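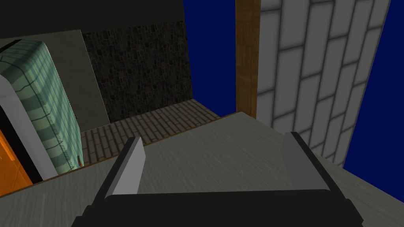 Loan Chu objected at the first design review that a gripper comparison run only in simulation tells you about the contact model and little else. We took the objection seriously, and it shaped how the trials in this section were set up. We do not rank the grippers by holding force or by wear. We report whether the tool could be brought to a useful pose in a furnished house without the arm, the body or the head camera getting in the way, and those questions depend mostly on geometry.

4.1 Grippers and controllers

Two end tools were compared. The Brodix tool is a parallel gripper with flat-faced fingers and a wide body. The Skerkwood tool has slimmer fingers and a narrower body, and it closes more slowly. Both were modeled from the makers' drawings, with joint limits copied over unchanged. Each was paired with two controllers: a plain joint-space controller with fixed gains, and the Huỳnh controller, which plans in hand coordinates and lets the elbow drift. All four pairings used the same robot base and the same start poses.

The wrist camera looks out over the back of the gripper. With the fingers fully open it gets a clear view between them, but the body of a wide tool hides the near part of a counter. Nizar Hijazi moved the camera mount back and up until both fingertips stayed in view over the full stroke. That mount was then frozen for all runs — we did not tune it again for the second tool, and the second tool may have suffered a little for it.

4.2 Doorway trials

The rendered house has rooms joined by doorways. We used one doorway for most of the work, the one that leads from a gray-walled room to a room with a bed and an orange floor. The strong change in floor color made it easy to tell in the logs when the head camera had picked up the far room. In each trial the robot started near the doorway with both arms forward and was told to bring one hand close to a target, hold it there for two seconds, and pull back. A trial was dropped if either arm touched the wall or the body.
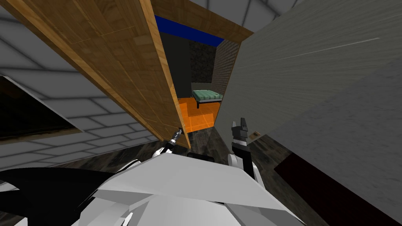
4.3 Effect of body tilt

Early runs assumed a level head camera. Carleen Baxter pointed out that the base leans when both arms reach forward, so the image is canted and the controller's idea of "up" is wrong by a few degrees. We added tilted start poses for this reason. With the joint-space controller the tilt did no harm, because that controller never uses the image. The Huỳnh controller does use it, and its first approach drifted toward the nearer wall until we fed it the base angle directly. After this change it finished 86 of its trials, against 85 for the joint-space controller on the same list. We do not read anything into a difference of one.

Most of the dropped trials came from the right arm, which had the least room when the robot stood close to the wall on that side. The elbow was the usual point of contact. The hand itself was seldom the problem.

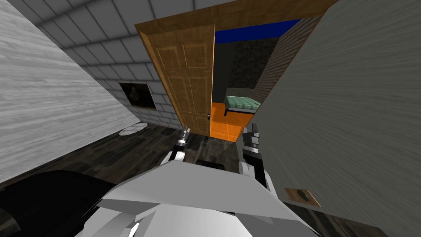

4.4 Camera coverage of the hands

For each start pose we checked whether both hands could be seen by the head camera before the first move. A hand that starts out of view costs time, as the controller has to find it from joint angles alone. Tuấn Châu labeled the start images by hand, and Ngân Lã went over the labels a second time. They disagreed on 8 images, all of them cases where dark fingers were seen against a dark floor. We kept those images and marked them as uncertain.
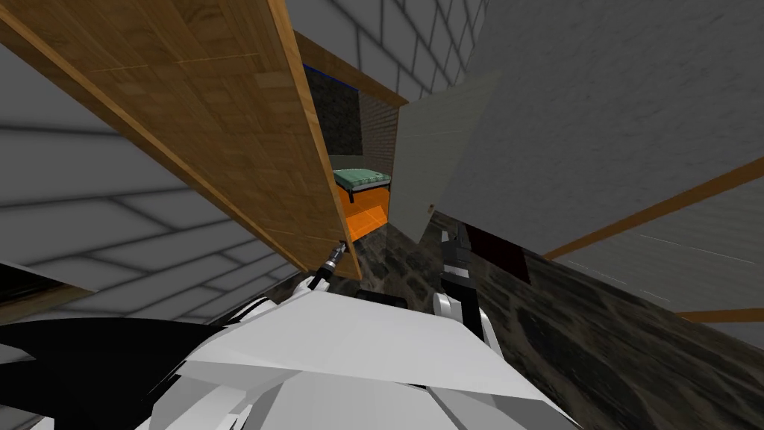

Figure 4. Head camera view with both arms raised, facing the opening to the room with the bed. The dark parts of the hands are the hardest to separate from the marble-textured floor.

Lighter fingertips would help with this, and the Hiltville group has suggested a pale sleeve for the Skerkwood fingers. We have not modeled the sleeve yet. The labels used here are the version of 6 Jan 2025, and the scripts that produce the counts in Section 4.3 read from that version only.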